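Oct 17, 2025 - goal sensor bench, Altley rig

Carried on with the crossbar and goal-line impact sensors for the Zudley youth soccer trial. Aim for today was to find out why the left post unit keeps logging hits when the ball goes wide and only the net moves. Dace set up the rig before I got in and had already run the first set with the old clamp.

Setup as before: full-size post section bolted to the floor plate, size 5 ball, launcher at the low setting. Net hung from the clips, not the rope. Logger is the Graltov board with last month's firmware. I did not update it, so that anything we see can be compared with the earlier runs.

First set, old clamp. Direct hits on the post all show up, no misses. Net-only shots still give false hits, mostly when the ball goes into the side netting close to the bottom clip. Dace tried holding the clip by hand during a few shots and the false hits stopped. Let go and they came back. So the shake is going through the clip into the post, as Rory said in February and I did not believe.

Second set, new clamp with the rubber sleeve. Better. The side netting shots mostly go quiet now, but two soft post hits were missed as well. These were glancing ones off the outside of the post, the kind that would go for a goal kick anyway, but the coaches want them counted because they use the post count in the match sheet. Can't just turn the threshold up and call it done.

Tried three threshold values on the same recording instead of shooting again. Lowest one brings back both glancing hits and one false hit. Middle one gets one glancing hit and no false hits. Highest one is no use. File for all of this is run 758 in the shared folder. The run before it has the wrong clamp name in the header, ignore the header and go by the note inside.

Najwa asked whether we could use the shape of the signal and not only the peak. Looked at a few by eye. A ball on the post gives a short sharp spike and then rings down. Net pull comes up slower and has a second bump after it. On the glancing hits the spike is small but it is still sharp. Seems worth doing. She will write something that checks rise time first and only then looks at height. Needs to run on the board, so nothing fancy.

Stopped the launcher for a while because the feed wheel was slipping. Cleaned it with alcohol, left it to dry, and it went back to normal. The wheel is worn on one side and will need replacing before we do the full set. Þórey has the part number.

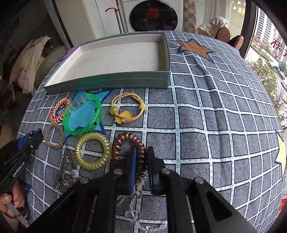
Open box on the checked cloth.

Afternoon was mostly goalkeepers' gloves. Anneliese brought in the pair with the grip sensors sewn under the palm. Fit is fine on her hand, tight across the knuckles on mine. The thumb sensor on the right glove drops out when the wrist is bent back, which is exactly what happens on a high catch. Wiggled the cable at the cuff and could make it come and go, so it is the connector and not the sensor. She will resolder it with a longer loop so it has some slack.

Caught balls with the left glove only until we got bored. Clean catches and fumbles look different enough that I can tell them apart on the plot. Parries are harder. A strong two-handed push looks a lot like a catch for the first part, then the pressure drops off. We should probably wait for the drop before deciding, even if that makes the live readout slower. The save count is only needed at the end of the half, so a delay should not bother anybody.

Question from Abubakar, who want the readout on the bench tablet: what counts as a save? Their sheet has one column. Ours has catch, parry and deflection. Rory thinks we keep our three and add them together for the tablet. I agree, but a shot going wide that the keeper touches anyway should not be in there, and the gloves can't tell. Somebody will have to mark those by hand from the sideline. Wrote back to say so. No answer yet.

Battery check at the end of the day. Post unit was at 56 percent after a full day of logging, which would cover a tournament day with one swap. Crossbar unit was lower and I don't know why, same board and same settings. It may be an older cell. Swapped the cells between the two units and put both on charge, so if the crossbar one is still low tomorrow it is the board.

Also noticed the clock on the crossbar unit is running behind the post unit by the end of a long session. Small, but it matters for shots that hit both, since at the moment we pair hits by time. Dace suggests syncing them at every kickoff signal. Simple enough and needs no new hardware.

To do:
Replace feed wheel (Þórey)
Rise time check on the recorded data, then on the board (Najwa)
Right glove connector (Anneliese)
Repeat the side netting shots with the rubber sleeve and the rope instead of the clips (me, Dace)
Sync at kickoff (Dace)
Fix the header on the run before 758 (me)
Ask Abubakar again about the save column (Rory)

Leave the rubber sleeve on the left post. The right post still has the old clamp, and I want it kept that way until the rope shots are done. Launcher key is in the top drawer.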